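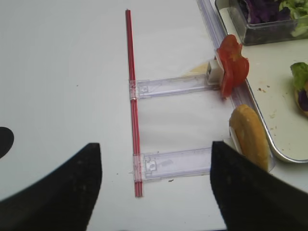 Ticket: Success rate in wrist-view ablation does not reproduce
Project: Limness (sandwich assembly, two-finger gripper)
Component: evaluation / policy
Status: Open, was Closed
Priority: Normal

Summary

The Limness write-up says that training with the wrist view plus the Maksymiv relabeling step gets the policy to 66 percent on full assembly. I ran the released checkpoint on the Skurnstead bench and got nowhere near that. The ticket was closed in September as "lighting difference." I am reopening it. I don't think lighting explains it and I haven't seen a test that says it does.

Steps to reproduce

1. Load the released checkpoint, default config, no fine-tuning.
2. Reset the bench from the layout sheet: tray, vegetable container, straw, clips, tomato, bread.
3. Run full assembly until success or timeout.
4. Score with the strict rule (everything on the tray, stacked, no help from the operator).

Expected: something close to the published number.
Observed: 5 successes in 11 runs under the loose rule. Under the strict rule, fewer, and I'd call two of those arguable.

Log

09:10 Checked the calibration file first, before anyone asks. Wrist camera offset matches the Pestley rig to the last digit. Gripper zero is fine.

09:45 Went through the runs by stage. Grasping bread is good. Grasping tomato is where it falls over. The slice stands on edge against the tray rim, held at a little white plastic block at the end of the upper clip arm, so the fingers have to come in from the side and there isn't much slack. In the paper's figures the tomato is lying flat. That is a different task and the text never says so.

10:30 Tried it flat. Loose-rule success went up straight away. I only did a handful, so don't quote it, but it's enough to make me want the original reset notes.

11:20 On clear plastic: the clip arms and the rail along the tray are both transparent, and from the wrist they show up mostly as edges and faint shadows. The red straw is easy. The claim in the write-up is that relabeling teaches the policy to use the clips as a reference. I covered the clips with white tape and the behavior hardly changed. To me that looks like a policy following the straw and ignoring the rest. Open to other readings if somebody has data.

13:05 Reply from the Pestley side: the demo set has 2,000 episodes, "varied layouts." Asked how many have the tomato upright. No figure yet. I also asked whether the baseline without relabeling was trained on the same episodes. The answer was "should be," so I'm leaving that question open.

14:40 Lighting test, for completeness. Ran with overheads only, then overheads plus side lamp. Same stage fails in the same way. Crumbs on the table were left as they were in both, so that isn't a variable between the two.

15:30 Scoring. The evaluation script marks success when the top bread is detected over the tray. It doesn't check what is under it. One of my loose-rule successes had no tomato in it at all. If the published number came from this script, it needs rescoring from video before we argue about anything else.

Requested

- Reset notes and start-of-episode stills for the reported runs
- Count of upright-tomato episodes in the training set
- Confirmation of which scoring rule was used
- Baseline retrained on the identical episodes, at least three seeds

Workaround

None for the upright layout. If you only need a demo, lay the tomato flat and write down that you did.

Please don't close this again on lighting without attaching runs.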